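Split tablet weights, scored placebo, three methods
Bench 2, Clorkusgate
Wed 21 September

Continues the splitting work from May. The May run is not comparable: tablets came from the end of an old tub, the operator changed partway through, and I only recorded halves, so no loss figure could be worked out. Treat those pages as practice.

Purpose
Compare half-tablet weight variation and material loss for the same scored tablet divided (A) by hand along the score, (B) with the Pludo splitter, (C) with a single-edge blade on a cutting board. Gyula wants the numbers before he rewrites the handout for patients who are told to take half a tablet.

Material
Pindstead placebo, round, flat face, beveled edge, one score line on one side only. Target weight 197 mg. Uncoated, so crumbs are expected. One sealed tub opened at the start of the session, desiccant left in. Hardness was not measured. The tester is still out for calibration and Lorenz has no return date. This leaves a gap, because a softer tablet would favor the hand split and punish the blade, and I can't say where this lot falls.

Balance: the Illés, four-place, lower drawer weights used for the check. Check weight read within tolerance before and after each arm. Draft shield closed for all readings. Drift over the session was small enough to ignore at the resolution we need.

Operator: Rozália Kozma for all three arms. I weighed and recorded. She has normal grip strength and good eyesight, so hand-split results should be read as a best case. Someone with arthritis will not get these figures.

Method
40 tablets per arm, drawn from the tub without sorting. Rejected only if already chipped (one in arm B, replaced). Each tablet weighed whole, then split, then both halves weighed separately. A half means the largest piece from each side of the break. Loose crumbs were not added back, even when it was obvious which half they came from, on the grounds that a patient would not add them back either. Loss is therefore whole weight minus the two halves.

Limits: 85 to 115 percent of the theoretical half, taken as 98.5 mg. In weight that is 83.7 to 113.3 mg. I used the theoretical half and not the half of each individual tablet. Emese prefers the second way, which separates the splitting error from the error the tablet already had. The raw sheet has whole weights in column B so it can be done either way. With this lot the difference will be slight, as the whole tablets were close to target.

Arm A, hand
Score side up, thumbs on either side of the line, pressed down and out.
Whole weight, total: 7.884 g
Halves, total: 7.871 g
Loss: 13 mg, 0.16 percent
Mean half: 98.4 mg
RSD of halves: 9.0 percent
Outside limits: 8 of 80

Breaks mostly followed the score for the top third of the thickness and then wandered. Where they wandered, one half kept a lip on the underside. Tablets 6 and 22 needed a second attempt. Rozália tried score side down on a few spares beforehand and found it harder, so all of arm A is score side up. She reported sore thumbs by the end. Not a measurement, but it belongs in the handout.

Arm B, Pludo splitter
Tablet seated in the V, score lined up by eye with the blade, lid closed in one motion.
Whole weight, total: 7.879 g
Halves, total: 7.839 g
Loss: 40 mg, 0.51 percent
Mean half: 98.0 mg
RSD of halves: 10.4 percent
Outside limits: 13 of 80

Slightly worse than hand, which I did not expect. Two things to note. The V is cut for a larger tablet, and ours can sit a little forward or back without feeling wrong. Second, the score rotates when the lid touches the tablet unless it is closed slowly. The splitter was new out of the packet and the blade was clean. Wiped with a dry tissue every ten tablets.

I'd expect the result to improve with a closer-fitting seat. Přemysl has a second model with a rubber insert and will bring it in. Same protocol, same lot, same operator if she is free.

Arm C, single-edge blade
Tablet on the board, score side up, blade set in the score and pressed straight down.
Whole weight, total: 7.886 g
Halves, total: 7.689 g
Loss: 197 mg, 2.50 percent
Mean half: 96.1 mg
RSD of halves: 16.9 percent
Outside limits: 31 of 80

The loss happens to match the nominal weight of one tablet. I rechecked the totals against the raw sheet and it is a coincidence, no missing entry. Several tablets broke into three or more pieces, and by the rule above only the largest piece on each side was counted. Those tablets account for most of the loss and a good part of the low tail. If the smaller pieces were added back the loss would drop, but the split would still be the poorest of the three.

Halves also jumped. Rozália held a cupped hand over the blade from tablet 4 onward. Before that, one half went on the floor and was recovered and weighed; marked F on the sheet. Lorenz thinks it should be excluded. Left in for now, as removing it does not shift the RSD in the first decimal.

Order effects
Arms were run A, B, C with a break between each. Fatigue is confounded with method. Randomized order would be better and costs nothing except more bookkeeping. I'll do it that way when the second splitter arrives: shuffled cards, one method per card, ten tablets per block.

What the numbers do and do not support
They support telling people not to use a knife or blade for this tablet shape. They do not support saying hand splitting beats a splitter in general. The A to B difference is small, comes from one operator, and I would not be surprised to see it reverse with another pair of hands. Weight is also only a stand-in for dose. For a placebo there is nothing to assay, and for a real tablet we would be assuming the drug is spread evenly through it.

None of it applies to extended-release or enteric-coated tablets. Those should not be split unless the label says they can be, and the handout needs to say so ahead of any method advice. Gyula's current draft puts it in the second paragraph. I asked him to move it up.

Storage of halves
Side question from Emese: do the halves gain weight if left out overnight? Ten halves from arm A were placed in an open dish, ten in a capped vial, both on the shelf by the sink. Starting weights are on page 2 of the raw sheet. To be weighed tomorrow morning and again after a week. Humidity logger is next to the dish. If there is a measurable gain in the open dish I'll add a third set in a weekly pill organizer, which is where most halves end up.

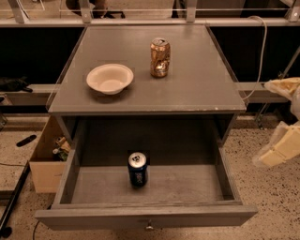
Gray cabinet, drawer open. Bowl and can on top.

Cleaning and waste
Board, splitter and spatulas washed and air-dried. Crumbs and used halves to general placebo waste, labeled. Remaining tablets resealed in the tub with the original desiccant, opening date on the lid. Please don't take from that tub for demos. The older one is fine for that.

Recording error, corrected
Tablets 17 and 18 in arm B were entered in swapped rows. Caught when the halves of 17 added up to more than the whole. Struck through once, initialed, right values written alongside. Totals above use the corrected rows. The order does not affect the arm totals anyway, but it would have affected the per-tablet version Emese wants.

Sheet now has a check column that turns red if the two halves exceed the whole by more than 0.3 mg. Should have been there in May.

To do
Second splitter, randomized blocks. Přemysl to bring it, me to set up the cards.
Per-tablet calculation. Emese.
Hardness on ten tablets from the same tub when the tester comes back. Lorenz.
Second operator, preferably someone who has never split tablets for a study. Ask at the Thursday meeting.
Weigh the storage halves, first point tomorrow.
Send Gyula the three summary blocks, with the limits stated in mg as well as percent. He rounds, so give him one decimal and no more.

Comment, R. Kozma: For arm C, I started pressing harder after tablet 12 because the first cuts were stalling partway through. Look at the first 12 against the rest before drawing anything from the RSD.

Reply: Done quickly by eye. The three-piece breaks are nearly all after 12. Will plot it properly and paste it on the facing page.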